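4.2 Evening audiences and the second screening

We turn now to the part of the Valtville material that surprised us most, and that we had the most fun working through. The previous section dealt with opening nights, where the hall is full of people who made the films or who know somebody who did. The second screening is a different sort of evening. Tickets are cheaper, the guests have mostly gone home, and the people in the seats have come because a neighbour told them to. Studies of small film festivals tend to pass over these repeat showings quickly, and we think they miss a great deal by doing so.

Our material comes from a single October season at the Lloyd, a one-screen cinema with 334 seats, which gave over 5 evenings to repeat showings. After each one we left a short paper form on every seat and a box by the door. We received 246 usable forms across the season, and Hadiza Nnaji followed these up with long, open conversations in the foyer and, when the foyer closed, in the café next door. The forms asked only three things: how the viewer had heard of the film, whom they had come with, and what they expected to tell other people about it. The last question did nearly all the work. Many people turned the sheet over and kept writing on the back, and one viewer drew a map of the village in the film with her own grandmother's house added to it.

The clearest pattern concerns how word travels. Of the 246 forms, more than 100 named a particular person as the source of the recommendation — a sister, a bus driver, the woman at the bakery — and left the printed programme out altogether. We had expected personal recommendation to matter, as it does in most earlier work on local cinema-going. We hadn't expected it to be so exact. People remembered the sentence they had been given. "Go for the ferry bit" appears in almost the same words on forms from two different rows, and refers to a stretch of Dunow, the slow family drama that closed the first week, in which very little happens for a long time on a boat. The programme note for Dunow doesn't mention the ferry at all. It talks about inheritance and silence. A viewer who had read only the note would have arrived at a quite different film, and a few of them told us so with some force.

This matters for how we think about expectation. In the model set out in Section 2, a viewer arrives with a general picture of the film, built from its genre, its poster and its prize history, and then adjusts that picture as the lights go down. The Lloyd forms suggest something smaller and livelier. Many repeat-screening viewers arrive with one moment in mind and wait for it. Several described a kind of hush when the ferry came into view, and we felt it too from the back row on the Wednesday — a lovely thing to be in the room for, and a hard thing to measure. After the moment has passed, attention seems to loosen. Viewers write less about the last half hour of Dunow than about anything that comes before the landing, even though the first-night reviews dwell on its ending.

Istberg gives us a useful contrast. It is a brisk comedy about a ski lift, it had the larger poster, and it was sold in the programme on the strength of its cast. Here the recommendations were vague ("it's very funny", "you'll like it") and the forms are correspondingly even, with remarks spread across the whole film. Nobody waited for anything. The foyer conversations were warm but short, and when Nnaji asked people what they would pass on, many simply repeated the words they had been given. We take this as modest support for the idea that the shape of a recommendation helps to set the shape of the viewing.

There are limits to what one season in one building can show. Those who fill in a form are likely to be those who enjoyed the evening, and we have no record of people who slipped out early. The two films also differ in so many ways that we can't put the contrast down to recommendation alone. A fairer test would follow one title through several towns, with the foyer talk recorded at each stop, and we would dearly like to see somebody try it. Even so, the backs of those forms are full of good, careful looking, and we return to them in Section 5, where we compare what viewers said they would pass on with what their friends later reported hearing.
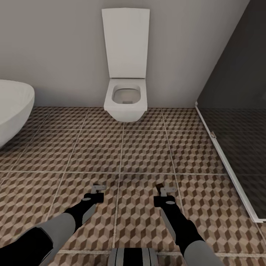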